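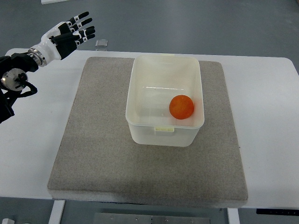

Lama Kanaan wrote in to ask why the pages in her merged file came out with the appendix in front of the cover letter, and whether she would have to start all over again. She won't, and neither will you. Pimley joins files in the order they sit in the list, and the list sorts itself by file name unless you tell it otherwise. The steps in this section take you through the whole business, from picking your files to saving one tidy PDF.

## 4. Joining several PDFs into one

Before you begin, close any of the files you have open in another program. Pimley can read a file that's open somewhere else, but it may pick up an older saved copy, and then you'll be hunting for the paragraph you fixed this morning.

1. Open Pimley and choose **Combine** from the left-hand menu.
2. Click **Add files** and pick the PDFs you want. You can hold down Ctrl (Command on a Mac) and click several at once, or drag them in from a folder - whichever you're used to.
3. Look over the list. To stop the automatic sorting, open the **Order** menu and choose **Manual**.
4. Drag each file to its proper spot. The one at the top becomes the start of your document.

**Note:** You can add up to 100 files in one go. If you have more than that, join them in batches and then join the batches. Reet Ramanauskas on our help desk put together a parish archive of 3,460 pages this way, and it went along nicely once she had named her batches sensibly.

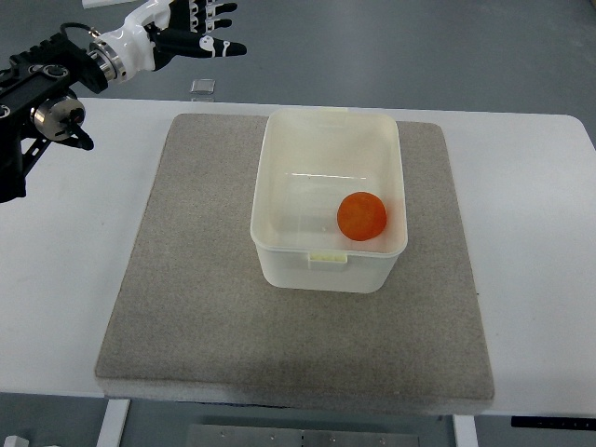
5. If you only need part of a file, click the small arrow beside its name and type the pages you want, such as 3-20. Leave the box blank to keep everything.
6. Choose a page size. **Keep original** is fine for reading on a screen. For printing, pick **Match first page**, so you don't end up with letter and legal sheets mixed together in the tray.
7. Click **Combine**, give the new file a name, and save it.

**Caution:** Please don't save the new file over one of the old ones. Pimley will ask you first, but it's an easy box to click through when you're in a hurry, and the old file can't be brought back from inside the program.

### If the bookmarks go missing

Bookmarks are carried over only when **Keep bookmarks** is checked under **Options**. Check it, then run the join again with the same list, which stays put until you close the window.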